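Tabletop Manipulation at Rallasstead: A Conversation with Thanakorn Wiriya

November 27, 2025

The open day at the Durrani building in Rallasstead ran over two floors. The upper floor had the welding cells and most of the visitors. Thanakorn Wiriya was on the lower one, with a table of play food, a placemat and an arm, and he had been talking for an hour when I sat down with him.

Wiriya leads the manipulation group at Ginarex. His background is in packaging lines, where he spent his first years tuning suction tools for cartons of one size. I asked him why he had moved to a table setting.

"On a carton line the part is known and the pose is nearly known," he said. "You spend your effort on cycle time. On a table the pose is whatever the last person left. A fork is lying partly under something, or a plate has been pushed over. The planner has to deal with that before it can deal with speed."

The group's software, which they call Evora, takes in images from a fixed camera and from a second one at the wrist. The fixed view is used to choose an object and a rough approach. Control passes to the wrist view for the last 80 millimeters. Wiriya regards that handover as the hardest part of the stack.

"The two cameras disagree by a small amount all the time. If you average them you get a grasp that is wrong for both. We stopped averaging in June. Now the wrist camera wins inside the handover distance, and the fixed camera is only allowed to veto."

The task on show was clearing and resetting a place: plate, cutlery, and the food pieces that go with them. A visitor could move anything on the table between runs. Each run was capped at 2 minutes, after which the arm went back to its rest position whether or not it had finished. 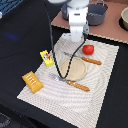
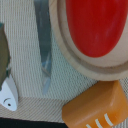

Photos: Ginarex / Rallasstead open day

I asked about the choice of objects. Wiriya said that play food is cheap to replace and that its shapes cover a useful range. The tomato is round and glossy and wants to roll. A breadstick is long and thin, so the finger direction matters more than the finger force. The plate is the awkward one.

"A flat plate has almost no height to hold. You take it by the rim, and the rim is shallow, so your error budget is very small. If the jaw comes in low, it hits the mat. If it comes in high, it closes on air."

The mat has its own problems. In the fixed view, its fine weave produces wavy bands that have nothing to do with the real surface. Early versions of the segmenter treated the strongest of these as object edges. The group tried blurring the input, which removed the bands and also removed the fork tines. The present version is trained on crops at several scales and keeps only the edges that persist across them.

"You could use a plain mat," Wiriya said. "We have one. The numbers look better on it and we learn less."

The training set for the table task holds 800 demonstrations, all driven by a person. Wiriya would like more, but he is doubtful that volume alone will help. Failures cluster in a few situations, and he would sooner collect those on purpose. The group keeps a list of them, which stood at 19 entries on the day of the visit. Cutlery beneath a cable is on it. So are two objects touching along a long side, and anything that hangs over the edge of the mat.

What counts as a failure? He was strict on this. A dropped object is a failure even when the arm picks it up again. So is a plate set down in the correct place after sliding. A run that hits the time limit goes into a separate column, "because timing out is a planning fault and dropping is a contact fault, and they get fixed by different people."

He declined to give a success rate for the day. Visitors had been setting up the table however they liked, and he did not consider the results comparable with those from the lab.

We talked for a while about force. The gripper reports motor current, from which the software estimates contact. The estimate is good enough to tell closed from not closed, and poor at telling a light hold from a firm one. A tactile pad has been tested at Ginarex and taken off again. It wore quickly at the tip, and the readings drifted as it wore.

"I would put it back if someone made one that lasted," he said. "For now the camera does most of the work, and the camera is half blind once the fingers are around the part."

The next step is stacking, first plates and then bowls. Wiriya expects bowls to be easier to lift and harder to place. A second table is planned for the Durrani floor, with the same software and a different arm, to find out how much of the handover tuning carries across.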